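4.2. Restricción de raciones y peso corporal: qué se midió realmente

La literatura sobre comedores escolares suele dar por sentado que lo que se sirve equivale a lo que se come. En los estudios que revisamos en la sección anterior, el dato de partida casi siempre es el peso de la bandeja a la salida de cocina, y de ahí se pasa, con bastante alegría, a la ingesta del alumno. El trabajo de Vakulenko en los centros de Gruketwood es una excepción parcial: pesó también las sobras, aunque solo en 8 de los 31 comedores participantes y durante el turno del mediodía.

Conviene detenerse en esos 8 centros. La autora los describe como «representativos», pero el criterio de selección fue que la dirección aceptara alargar el turno 20 minutos. Un colegio que puede permitirse alargar la comida no se parece necesariamente a uno que da de comer en tres tandas. En los centros con turnos cortos los niños dejan más verdura en el plato, y ese efecto es anterior a cualquier cambio de menú.

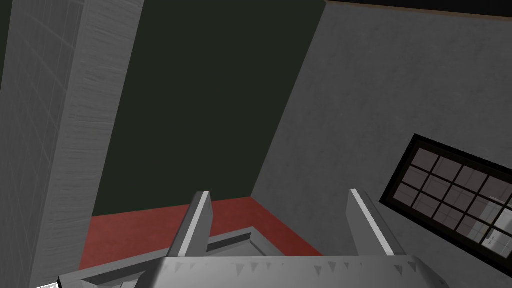 El segundo problema es el grupo de comparación. Los colegios de Atberg, usados como control, cambiaron de proveedor en septiembre, a mitad del seguimiento. Goossens, la empresa entrante, servía guisos donde la anterior servía fritos, y redujo el pan a una pieza por alumno. La publicación menciona el cambio en una nota al pie y lo considera «menor». No compartimos esa valoración. Si el control también modificó la oferta, la diferencia entre grupos deja de medir la retirada de las segundas raciones y pasa a medir una mezcla de cosas que los datos disponibles no permiten separar.

Queda, además, la cuestión de lo que ocurre fuera del comedor. El cuestionario a las familias preguntaba por la merienda del día anterior y obtuvo respuesta del 17 % de los hogares. Con esa tasa, cualquier afirmación sobre compensación calórica – en un sentido o en otro – nos parece aventurada. Es probable que contestaran sobre todo las familias más interesadas en la alimentación de sus hijos, y el sesgo resultante favorece la hipótesis de la autora.

Figura 3. Entorno simulado, vista parcial.
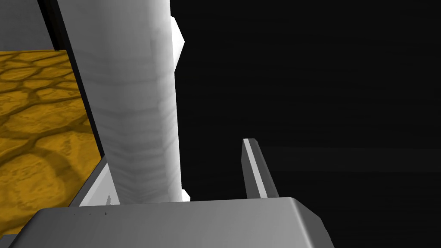
4.3. El índice de saciedad declarada

Liao propuso sustituir el peso por una medida indirecta, la saciedad que el propio alumno declara al terminar de comer. El instrumento, conocido como escala Jeline, consta de cinco caras ordenadas de hambre a hartazgo. Su ventaja es evidente: cuesta poco y no obliga a manipular los platos. Sus inconvenientes reciben menos atención en el artículo original.

Los alumnos de primer ciclo tienden a marcar los extremos, y los mayores copian al compañero de mesa. Liao reconoce lo primero y propone agrupar categorías; de lo segundo no dice nada, aunque las respuestas se recogieron en mesas compartidas y en voz alta. Cuando reanalizamos los datos agrupando por mesa y no por alumno, la asociación entre segunda ración y saciedad se redujo a la mitad y el intervalo de confianza pasó a incluir el cero.
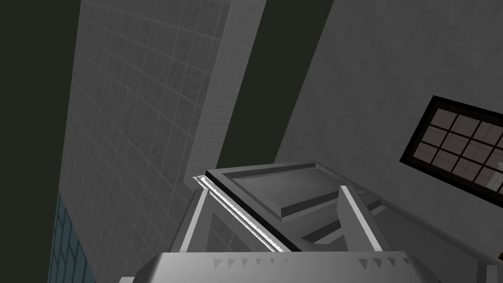 Tampoco está claro que la saciedad declarada sea lo que interesa a quien diseña una norma sobre raciones. Un niño puede quedarse satisfecho con un plato pobre en proteína, y otro puede pedir más porque la comida le ha gustado. La escala trata ambos casos como información del mismo tipo. En las entrevistas al personal de cocina recogidas por el mismo autor, la petición de repetir dependía del plato del día más que de cualquier rasgo del alumno: con lentejas repetían pocos y con macarrones casi todos.

Nada de lo anterior demuestra que limitar las segundas raciones sea inútil. Los resultados de Gruketwood son compatibles con un efecto pequeño, con ningún efecto y también con un leve perjuicio para los alumnos que hacen en el colegio su comida principal. Este último grupo no aparece desglosado en ninguno de los dos estudios, pese a que ambos disponían del registro de becas de comedor. Solicitamos esos datos a los autores para el análisis de la sección 5; Liao nos facilitó una versión agregada por centro, y en el momento de redactar estas páginas seguimos a la espera de la de Vakulenko.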